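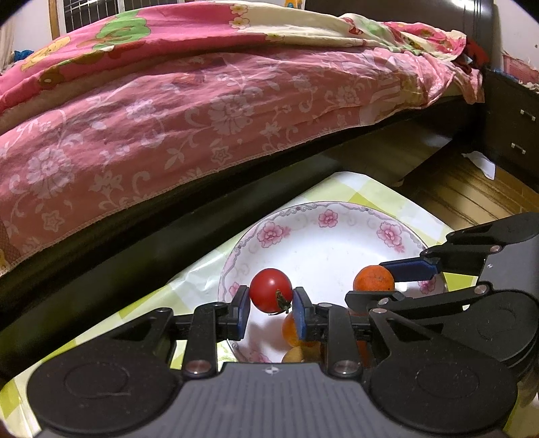 Tandodeck is a method for collecting and labeling two-handed manipulation recordings made with hand-held grippers. It was developed by Ratih Oei and Csaba Dudás and first described in a technical note dated Mar 20, 2024. The method is used to train robot policies for picking up and moving small, round objects, mostly fruit and vegetables, between a flat surface and a dish. The name originally referred only to the labeling software, but it is now commonly used for the whole procedure.

Background

Recordings made with hand-held grippers let a person show a task directly, without steering a robot arm from a distance. The gripper has the same fingers as the one later mounted on the robot, and a wide-angle camera on it sees the fingertips and the area around them. Earlier work by the same authors, under the project name Pirkora, used one gripper at a time. Policies trained on those recordings did well with single objects but often failed when two arms had to work over the same dish. The usual fault was that one arm closed on an object the other was already approaching.

Oei argued that the fault lay mainly in the labels. In the Pirkora recordings each episode carried a single text instruction, such as "put the fruit on the plate," and nothing in the data said which hand was responsible for which piece. Dudás had come to a similar view from his work on contact timing, and the two combined their approaches in August of the year before the note appeared.

Method

A Tandodeck session is recorded by one operator holding a gripper in each hand. Each gripper carries its own camera, and the two video streams are aligned in time before labeling. The operator works in an ordinary room with ordinary tableware. The surface is not cleared of patterned cloths, and the background is left as it is. The authors considered this important, as policies trained against plain backdrops had performed poorly on printed plates and tablecloths.

Each recording is divided into segments, and every segment is given two labels, one per hand. A hand label takes one of 5 values: idle, approach, contact, hold or release. The value "contact" is used when at least one finger pad touches the object but the grasp is not closed. "Hold" requires pads on opposite sides. Segments in which both hands have the same label are kept, but those in which both hands name the same object are sent back for a second check.

Objects are also given a short tag based on color and shape. The tag does not need to name the species. In early trials labelers disagreed often over small citrus fruits, and the authors decided that "small orange fruit" was good enough for training.

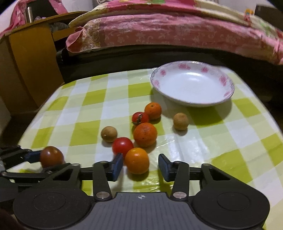

Small produce on a checked tablecloth, with one gripper's finger pad against a dark brownish-red tomato at left and the nearer gripper's fingertips on either side of a yellow-orange citrus fruit.

Crowded layouts

Objects that touch each other are a known difficulty. When a round fruit rests against its neighbor, a finger entering the gap tends to push one of them away. Tandodeck handles these cases with a separate marker called a neighbor flag, which is set on any object in contact with another object. During training, flagged objects are sampled more often than free-standing ones.

A second difficulty is that the gripper hides part of its own target. Near the moment of closing, the lower portion of an object may be covered by the linkage or by the other gripper. The software therefore carries the object tag forward from the last segment in which the object was clearly seen — a step the authors call tag holding. Labelers can override it by hand.

Results

The technical note reports a training set of 312 episodes, of which 300 were used after checking. The rest were dropped because the two video streams could not be aligned. A policy trained with per-hand labels was compared with one trained on the same episodes with a single instruction each. In the two-arm test, collisions between the arms fell by 23 percent. The success rate for free-standing objects was almost unchanged, and most of the gain came from layouts with neighbor flags.

Results for soft fruit were weaker. Grip force is not recorded by the hand-held tools, and the policy sometimes squeezed harder than the operator had. The authors listed this as the main open problem. A follow-up test with thicker finger pads gave mixed results and was not included in the final version of the note.

Limitations

Labeling is slow. Two labels per segment take nearly twice as long as one, and the neighbor flag has to be set by eye. The method also assumes one operator for both hands. Recordings made by two people, each holding one gripper, were tried but showed longer pauses between actions, and the policies trained on them inherited the pauses.

Tandodeck has been tested only on tabletops and shallow dishes. Deep bowls are excluded from the published protocol because the near rim can block the camera during the final part of a release.

Related work

Ludell, a later tool by Dudás, uses the same label values but assigns them automatically from finger width and motion. It is faster than hand labeling but confuses "contact" with "hold" for very small objects. Some users run Ludell first and then correct its output in Tandodeck, which can read Ludell files directly.

See also

Pirkora
Ludell
Bimanual manipulation
Imitation learning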